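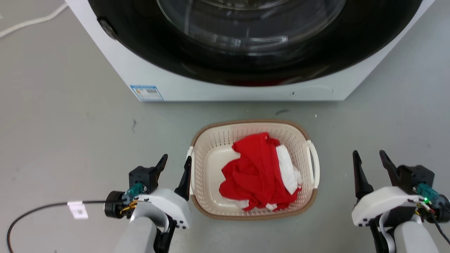 Maiara Fontes asked at the last session whether a red cotton shirt can ever go in with whites, and the answer for this course is no, at least for the first few washes. New red fabric gives up loose dye in warm water, and white cotton takes it up easily. A basket with both colors in it gets sorted before anything goes in the drum.

## Unit 3: Sorting and loading

**Sorting**

- Make three piles: whites, light colors, dark and bright colors.
- Red counts as bright, even when the care label says colorfast.
- Turn prints inside out. Close zippers and empty pockets.
- Put a garment you are unsure of in the dark pile.

**Dye test**

Wet a hidden part of the seam and press a white cloth on it for 90 seconds. If color shows on the cloth, wash the garment alone in cold water. Test again after each wash – some reds need several.

**Loading a front-loader**

Set the basket on the floor in front of the door and load from there. Check the rubber seal for socks left from the last load. Fill the drum loosely, with a hand's width free at the top, and see that no cloth is caught in the door.

**Temperature**

Cold for reds and darks. Warm (104°F) for everyday whites. Towels may go hotter if the label allows it.

**If dye has already run**

Do not put the load in the dryer, as heat sets the stain. Take out the red item and wash the whites again right away.

For next time: read Unit 4 on drying and bring one garment with a readable care label.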